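## 4. Laying the tile mat over a fitted sheet

Now for the lovely part! A bamboo tile mat changes how a bed feels on a warm night, and once you have done it a couple of times the whole job is quick. You will want the Omik mat, a sheet that wraps the mattress edges and a dry cloth.

1. Clear the bed completely, pillows included.
2. Pull the sheet tight over every corner. Any ridge underneath will show up as a row of lifted tiles.
3. Set the rolled mat at the headboard end and unroll it slowly towards the foot.
4. Square it up — a little of the sheet should peep out around the edges.
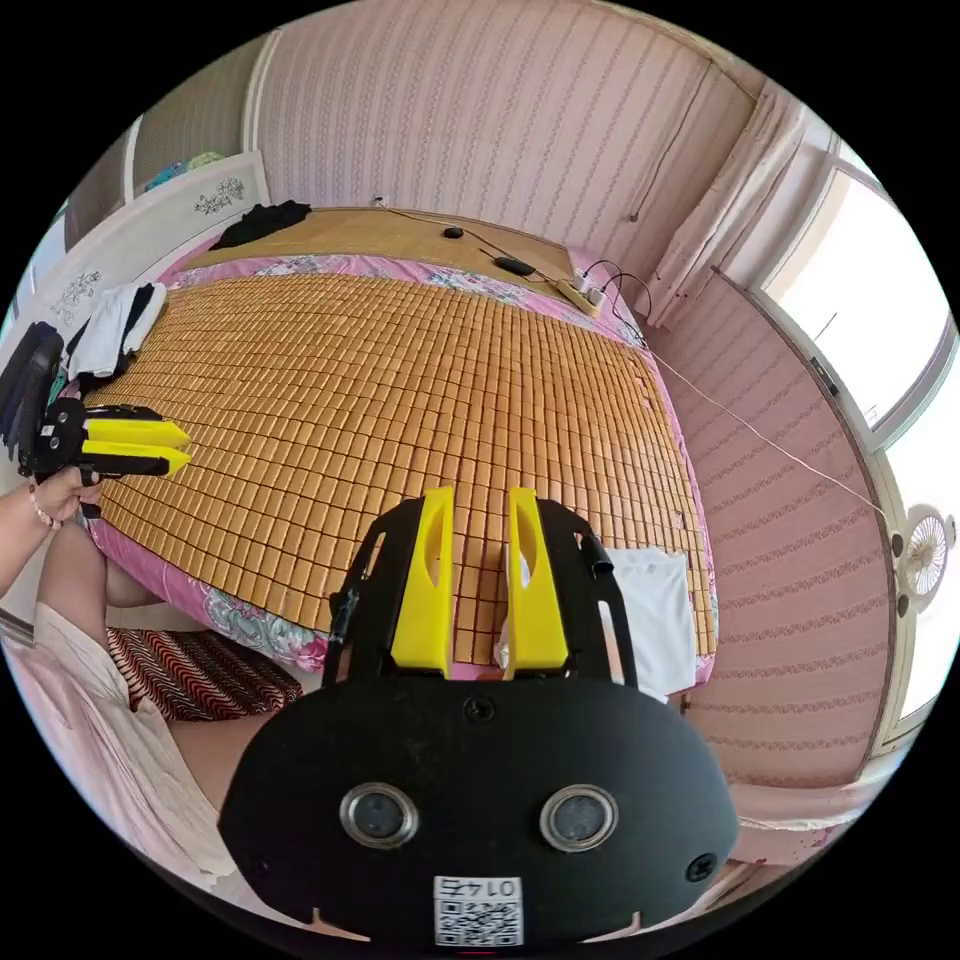

5. Press the tiles down with flat hands, working outwards from the middle, and feel for any that rock.
6. Wipe the surface over with the cloth, following the grid in one direction and then the other. Do this 3 times before the first night, as new tiles carry a fine dust.

**Note:** Petronella Sithole, who tested the mat for us all summer, likes to turn it end to end every 2 weeks. It wears beautifully evenly that way.

**Caution:** Keep charging leads and power strips off the mat. If you charge a phone on the headboard shelf, run the lead down the side of the bed and check that it isn't trapped under the tiles.

**Caution:** Never fold the mat across the tiles. Roll it only, and tie it loosely.

For winter storage, see section 7. Ours goes away in December and comes out again at the first hot spell.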